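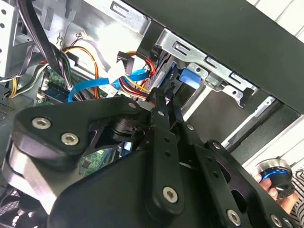 Drarkum PC Service Kit

Part of the Rindudik bench automation range

The Drarkum kit turns a standard robot arm into a station for working inside desktop computers. It is meant for refurbishers and repair shops that handle the same jobs many times a day: pulling cables, releasing drives, and moving processors between a motherboard and a tray. You supply the arm and the table. The kit supplies the gripper, the wrist camera, the Uneo fixture tray and the control software.

Gripper

Most parallel grippers are too wide to get between a drive cage and a motherboard. The Drarkum fingers are narrow, and the links that drive them sit back toward the wrist, so the tips can reach a connector at a drive bay without the body hitting the cage first. Plates and links are matte black and held with Torx-head screws. Everything can be taken apart with one driver, which is in the box.

The fingers are a wear part. In our shop in Shearer we change them after 685 hours of cable work. Spare pairs are sold separately and the swap takes a few minutes. Run the tip calibration again afterward, even if the new pair looks identical to the old one.

Grip force is set in the software. For flat data cables, start with the low preset. Power connectors often need the medium preset and a slight side-to-side motion, which you can switch on per task. We don't recommend the high preset for anything attached to a circuit board.

Wrist camera

The camera is mounted next to the gripper and looks down along the fingers. You will see the fingertips at the edge of the view at all times - leave the mount where it is, as the calibration depends on it. A second, fixed camera beside the table is optional. We suggest adding it if you plan to record jobs or teach new ones, because loose cables can hide a lot from the wrist view.

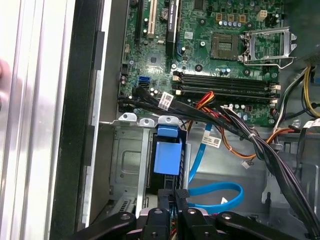
Lighting matters more than resolution. Bare sheet metal and socket brackets throw glare, and black cables against a black bezel are hard to separate in a dim room. Diffuse light from two sides works well. A single desk lamp does not.

Uneo fixture tray

Uneo is a gray 3D-printed tray that sits on the table beside the computer. It has a square recess for a processor and raised blocks and slots for locating other parts. Each tray ships with its print files, so you can change the layout or print a replacement after a drop. Fix it to the table before calibrating. If the tray moves, the processor tasks have to be taught again.

Setup

The computer lies on its side with the side panel off. A slotted aluminum table is the easiest surface to work with, since both the tray and the stops for the case can be bolted to it. Run the gripper's cable back along the arm and leave enough slack for the wrist to turn fully. A cable that is too short will tug the wrist and show up as poor positioning.
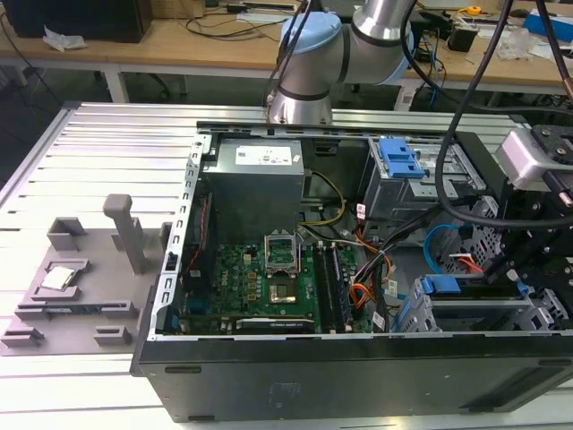 Robot arm over an open tower, with a CPU in the recess of the Uneo tray at left.

A first installation takes a day, including calibration and one taught task. Later tasks go faster. The software comes with 58 starter routines for cables, drive latches and processor sockets. Expect to adjust most of them for your own cases, as latch positions vary a lot even within one manufacturer's line.

Limits

The kit does not remove side panels, and it does not apply thermal paste. Cases with heavily tied cable bundles need someone to cut the ties first. Stop the arm before putting hands in the case, unless you are running the slow hand-guided mode used for teaching.

In the box

Drarkum gripper with one pair of fingers fitted
Wrist camera and mount
Uneo fixture tray and print files
Gripper cable, Torx driver, calibration plate
Software license for 4 workstations

Specifications

Clear table length needed: 353 mm beyond the case, on the tray side
Starter routines: 58
Finger change interval: 685 hours
Arm: not included

Ordering

The kit is built to order in Shearer. Tell us which arm you have and we will fit the matching wrist plate before it ships. Orders placed in July go out in August, as the workshop closes for two weeks. Spare fingers and extra Uneo trays are kept in stock and can be ordered without a kit.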